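Garage & Workshop | Opinion
4 min read

Your Jump Starter Does Not Need an App

The battery in my old pickup gave up in October, in the parking lot of the Skestby hardware store, with 80 pounds of gravel in the bed. I was calm. I had a jump starter under the seat, a Clovus, bought the previous spring and charged to 100 percent before every long trip by a man who likes to feel prepared.

It wanted me to update it first.

The Clovus pairs with your phone. Until the phone has agreed to the latest terms, the unit will light up, blink in a friendly way and decline to send any power down the clamps. I stood in that lot for 26 minutes, holding my phone over my head to find a signal, while the gravel sat there being heavy.

I have nothing against electronics in a tool. A modern unit that refuses to fire when you've got the clamps on backward has saved plenty of eyebrows, and I'm fond of mine. My complaint is with the people who looked at a box with two clamps and one job and decided it was short on screens. The app has 13 menu items. One of them is a newsletter.

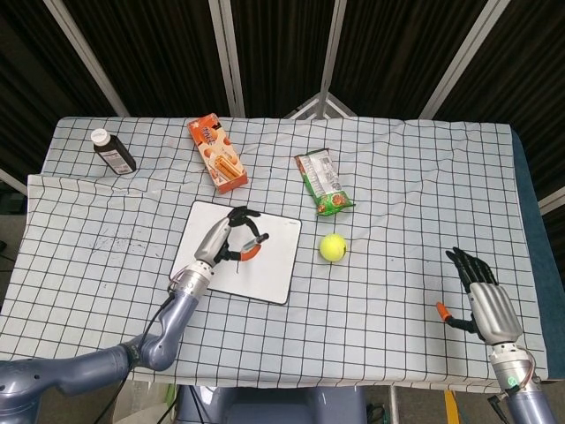
A grid tablecloth with a small bottle and an orange snack box toward the back.

My father-in-law's booster pack is a Jultine, and it weighs as much as a healthy toddler. It has a switch. The switch has two positions, and the paint has worn off both labels, so you learn by trying. He keeps it on a shelf next to the paint thinner and has never once been asked to rate his experience.

Defenders of the app will say it tells you the health of your battery. So does the truck. It goes "click," and then you know. They will also say it finds problems early, and there I'll give some ground – a warning in September would have been nice. Mine sent one. It was filed under Offers.

What I'd like from Awad, Clovus and the rest is modest. Put a button on the box that sends power, and let it work with the phone dead, lost or in the lake. Keep the app for anyone who wants a graph. Print the instructions on the case in letters I can read at 6 p.m. in the rain.

A woman with a minivan and a plain set of jumper cables got me going in the end. The Clovus finished its update on the drive home and asked if I'd like a tour.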